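From: Jarrah Harawira
To: parish-matters list
Date: 8/5/23
Subject: Re: Hymn numbers, and the induction service

Cor Geerts wrote:

> I see from the draft order of service that we are to have five hymns
> at the induction, one of them with all 26 lines printed. Has anyone
> told the bishop's office how long we take over a hymn? Also, who
> decided on the blue hymnal? We have 24 copies and most of them open
> by themselves to the harvest section.
>
> Cor

Cor, thank you. I had been wondering when the blue hymnal would come up, and you beat my guess by a day.

The five hymns are the new rector's choice. Jaruwan Phromma has not yet heard us sing, so I think we can call it an act of faith. I did mention our tempo to the archdeacon, who said he would bring a book.
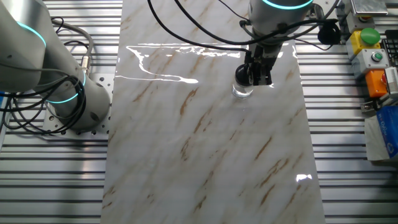

As for the hymnals, Woo-jin Lim has offered to print the words in the service sheet, which gets us out of sharing one blue book among each pew. He needs the final text by the end of May. Final means final, and I say this as the person who changed the psalm twice at Easter.

Other things while I have you all:

The reading from Isaiah will be done by Dong-geon Han. He has asked for the lectern microphone to be left where he puts it. Please leave it where he puts it.

The procession goes up the north aisle and back down the middle. We tried the south aisle at the last induction and lost a visiting canon in the vestry.

Supper is in the hall afterward. The budget is $800 and I am told that is generous. Those of you who remember the salmon will know it is a matter of opinion. If you are bringing a dessert, put your name on the dish as well as the lid, as we still have 2 lids from the last rector's farewell and no idea whose they are.

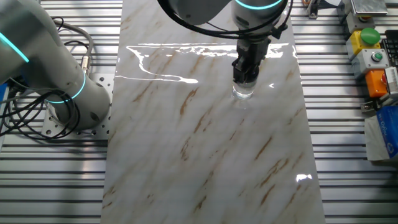 The polished slab, with its brown and tan veins.

Cor, since you raised it, would you be willing to stand at the door with the service sheets? You would be able to warn people about the hymns in person. The archdeacon and the visiting clergy should be sent around to the vestry, and anyone who says they are with the choir should be asked to name the anthem.

Rehearsal is at 2 in the afternoon on the day itself. Bring your own pencil.

Jarrah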